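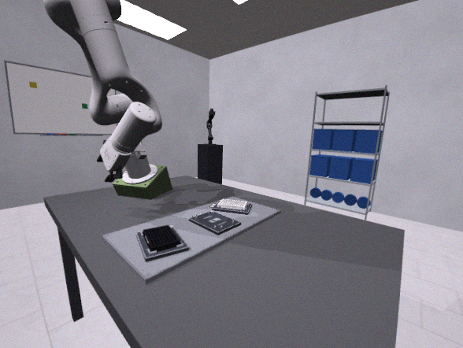
3.2 Who reads the minutes

Minutes are the least loved genre in office life, and the literature has returned the favor. Earlier work treats them as a record of what a meeting decided. Our interviews suggest that many writers see them as a record of who was present when it was decided, a different document with a different shelf life. We collected 300 sets of minutes from two firms, Skarley and Orellana, and coded each for length, named speakers, and action items. Saavedra did the first pass and Zapata the second. Where they disagreed, the item went to a third reading, which mostly produced a third opinion.

At Skarley, minutes are sent to everyone invited and stored on a shared drive called Stenditari, whose search box forgives nothing. Staff there told us they open the file to check their own name and then close it. At Orellana the minutes go only to team leads, who forward them with the word "FYI" and no further guidance. Median length at Orellana was 14 lines. Skarley writers went well past that, partly because their template asks for "context" under every heading and people dislike leaving a box blank.

Figure 2. A gray robot arm on a green base, its gripper over a white labware plate (rendered view).
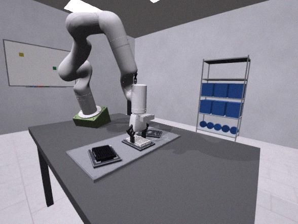 Action items behaved worse than we had hoped. An item with one owner tended to vanish from the next set of minutes, which we took as completion until several owners corrected us. An item with 2 owners stayed on the list, word for word, often into the next quarter. One of them, "revisit naming," appeared in every July file we read and had picked up a typo that later writers faithfully preserved.

We also asked writers how long they kept their rough notes. Most said until the minutes were approved. Approval at both firms means silence, so the notes are kept until the writer gets tired of them — a retention policy we did not find in either handbook.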